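Ticket 406 - Restock task, chest freezer
Site: Odgate
Software: Verkcombe task runner
Opened: 18/12/2018
Status: open, low priority

Request from the shop side: can the arm take over loading drinks into the chest freezer between deliveries? Staff spend time on it every shift and it pulls them off the register. The same question came up at Holanda in March and was closed without a test.

Setup. Lid closed at the start, arm parked, stock to be placed one bottle at a time. No changes made to the store layout.

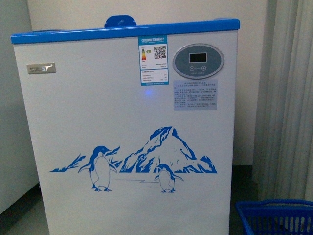 Ran the default restock routine first. It stopped at the lid step with error 19, "handle pose not confirmed." Restarted the runner, same error. Re-taught the handle position by hand and the step cleared.

Second problem is the release height. The routine was written at Flurkholm for open shelves, where a bottle slides in from the front at one level.

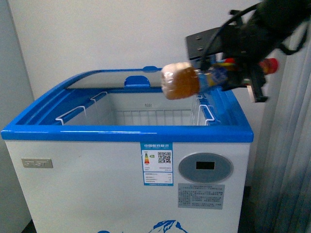

Placement is where most of the work will be. A chest freezer has to be loaded from above, and the planner keeps treating the rim as a shelf edge. It also has no idea the wire basket hooks over the ledges on both sides, so any path that goes low near the right hanger is a risk. With the bottle held sideways by its middle, as it was over that side, the end sticks out well past the gripper. I added a keep-out zone along both hangers and raised the approach height.

Reset everything and went back to the lid step to see if the new handle position survives a restart.

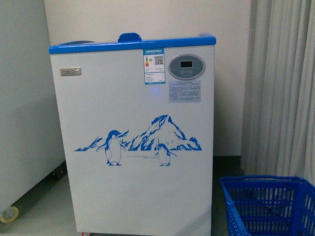

It does, as long as the freezer is not moved. If someone bumps it while mopping, the position has to be taught again - a store will not put up with that for long.

Grip force is still on the default setting. I would like a separate value for plastic bottles before anyone runs this unattended.

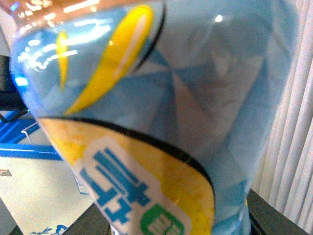
Answer for the shop side: not yet. A person loads this freezer faster and does not need the lid explained. Supervised runs only for now.

To do:
- 2 more sessions with the keep-out zone on
- ask Flurkholm for a top-loading version of the routine
- grip setting for plastic bottles

Leaving this open until the Flurkholm reply is in.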